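Keeping the old desktop going

21st October

I write most of this blog on a desktop computer that is older than my marriage. It does email, the household accounts, a word processor and a folder of 1,858 scanned letters that belonged to my aunt. It has never been fast. This fall I had to decide whether to replace it, and I want to put down what I decided while I still remember the reasons.

The trouble started in June. The machine would run fine in the morning and slow down after lunch. A window that opened at once at nine would take most of a minute by two. I blamed the browser, then the virus checker, and took both off. Neither made any difference.

The shop in Murport wanted 100 dollars to look at it, and the man at the counter told me before he had even plugged it in that I would be better off with a new one. The new one was a Plenar, and it looked fine. It also had no place for my old drives and wanted me to sign up for an account before it would show me the desktop. I took my machine home again.

What I did next was read. There is a small forum called Fedbridge where people talk about old office computers, and I spent several evenings there. The advice was mostly the same from one thread to the next. Clean out the dust. Check the fans. If the processor is running hot, take off the cooler, wipe away the old thermal paste and put on new. The last part worried me, so I left it for two weeks.

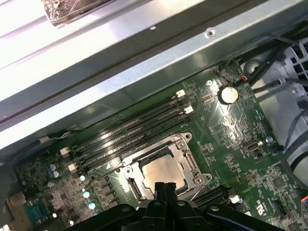

Şengül Ersoy wrote to me after my last post to say that the paste had been the whole problem on hers, and that she wished she had done it before paying for more memory. She used a coffee filter and rubbing alcohol to get the old stuff off, and told me to let everything dry before putting the cooler back. She also said to take a photo of the fan cable first so I would know where it went. I did all of that.

The job took one evening. The old paste on mine had gone hard, like dry toothpaste. I put a small dab in the middle, set the cooler down straight and tightened the screws a little at a time, going corner to corner. The fan came on when I pressed the power button and I went to bed.

It has now run for 8 weeks without slowing down in the afternoon. I also replaced the clock battery, as the date kept going back to the wrong year.

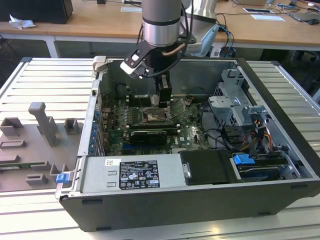 Is it worth doing this on a computer that old? For letters and accounts it is, as long as you have copies of your files somewhere else and can live without the machine for a day or two if a part goes bad.

I keep two copies now. One is on a Sezer drive in the desk and the other is at my sister's house. The letters are the only thing on there I could not get back. My aunt wrote close to 2,000 of them, and I still have the last box to scan. The scanner is slow too, but I am leaving that alone for now.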